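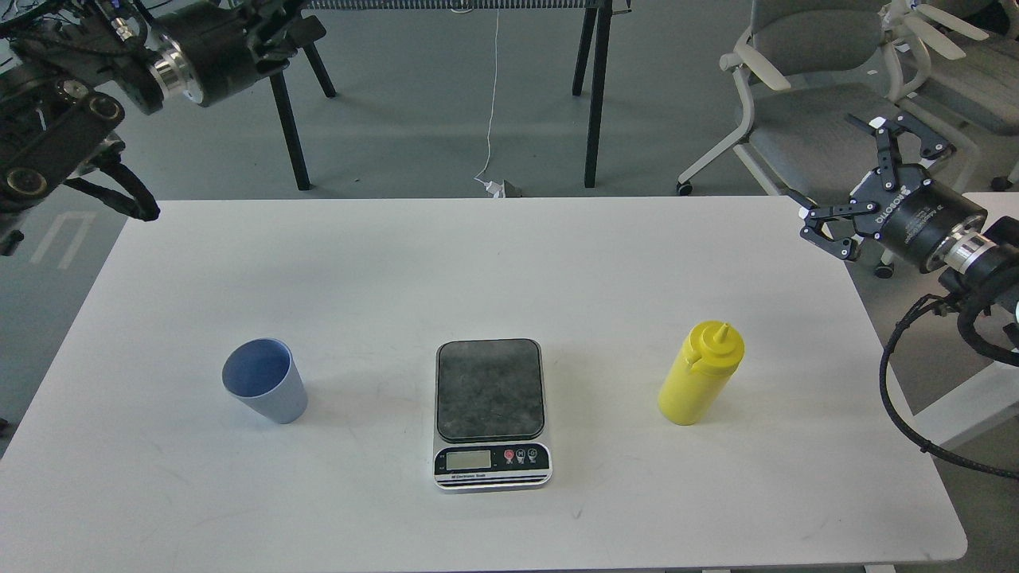
Leaving the second arm parked within reach of the work while the first one places an object should be allowed only if its parked position is written down, Paller said in its response to the draft. The final text, issued in May by the Keditport bench automation group, takes up the point almost word for word.

The document, Practice Note on Two-Arm Table Work, covers fixed benches where two robot arms share one surface and handle small household or laboratory objects. It deals with layout, parked positions, placing on measuring instruments, cable routing and the records kept for each run. It is a statement of good practice and carries no certification mark. Existing safety standards for industrial robots continue to apply in full, and the note says that where the two differ, the standard takes priority.

Table layout

Each object is to have a marked or recorded start position. Marks on the table itself are permitted but not required, and a stored reference view is accepted in their place. Upright containers that can tip, such as squeeze bottles and tall cups, should stand at least 200 mm from the edge of the table. Arms may pass over an object at rest only if the planned path clears its highest point by 30 mm.

The draft had asked for a plain, matte surface. The final text keeps this as a recommendation. Araya had asked for it to be dropped altogether, on the grounds that many sites work with the benches they have, and that surface wear is a poor reason to reject a run. The note now says that scuffs and smudges need not be recorded unless they affect object detection.

Placing on instruments

The longest section concerns scales and similar instruments. A scale is treated as a fragile support, and the limits on downward force are lower than for placing on the bare table. The operator must set a force limit for the approach and for the release, and both must appear in the run record. For scales with a rated capacity of 2000 g or less, the programme must stop the arm if the load on the platform goes above the rated figure at any time, including the moment of contact.

Where the gripper holds a cup by its wall, with one or more fingers inside the rim, the note asks for the fingers to open fully before any upward movement starts. A partial opening followed by a lift is listed as a common cause of dragged or overturned cups. The height at which the fingers open must be fixed in the programme and must not depend on a visual estimate alone.

A reading may be used only when both arms are clear of the platform and of the object on it. If the task does not need a reading, the display need not be in view or switched on, but the record must then say that the scale is being used purely as a support. This clause was added after the consultation, in which several sites reported runs stored as weighing tasks that held no weight values.

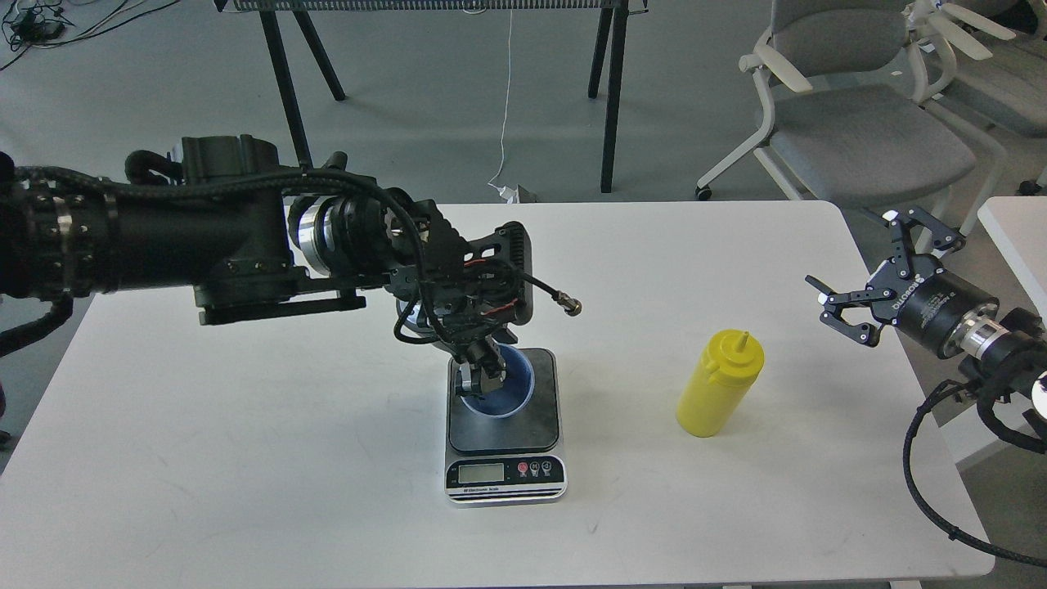 Left-hand gripper at the rim of a blue cup on the scale.

Parked arms

An arm that is not in use may stay beside the table or over its edge. Its gripper may be open or closed, provided the state is the same at the start of every run in a series. The distance between a parked finger and the nearest object must be measured once per series and checked again after any change to the layout. If an object is moved towards the parked gripper by accident, the run ends and is marked as void.

The note does not require the parked arm to be powered down. It does ask for a speed limit on its first movement after a pause, and for a visible sign of its state on the arm, the controller or the wall. Eltero, the open logging format used by several members, will gain a field for this in its next version.

Cables

Cables on the arm must be sleeved or tied at each joint that turns during the task. Loops are allowed where the joint needs slack, but the lowest point of a loop must not touch the table or any object in the full range of planned movement. Connectors that hang free at the wrist should be checked before the first run of a shift. Cables lying on the floor behind or beside the bench fall outside the note and are covered by the site's own rules.

Members were divided over whether the check on loops should be made by hand or from a model of the arm. The final text accepts either. Paller had favoured the hand check only, and its objection is printed in the annex.

Records

A series is limited to 3000 runs before the bench must be inspected and the reference positions taken again. The draft figure was higher. The run record must hold the start and end position of each object, the state of both grippers, the force limits in use and the reason for any stop. Views from more than one point in the task are recommended, with at least one taken after the placing arm has released the object.

Void runs must be kept with the rest and may not be deleted. They may be left out of reported success rates if the number of void runs is stated next to the rate.

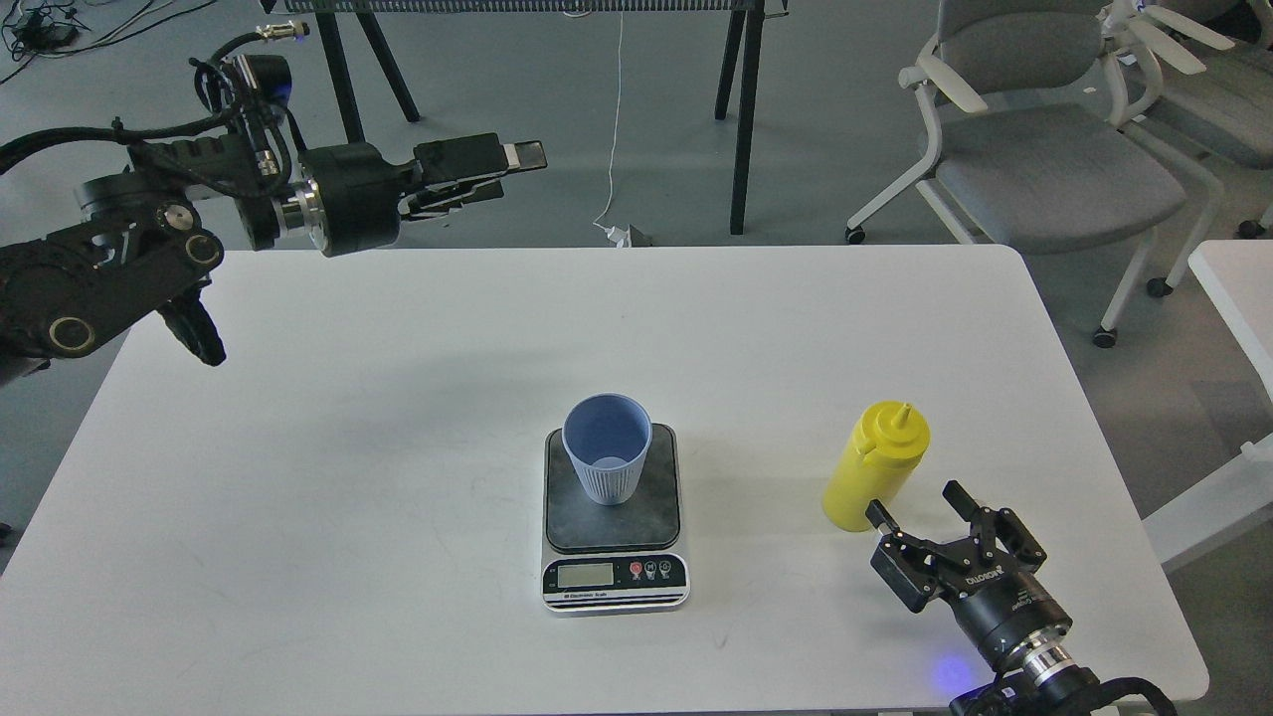
Cup on the scale; right-hand gripper open beside the squeeze bottle.

The note applies to new series from the date of issue. Series already under way may finish under the earlier guidance. Comments on the cable clauses remain open, and Araya is to draft the section on soft containers, for which no force limits have yet been proposed.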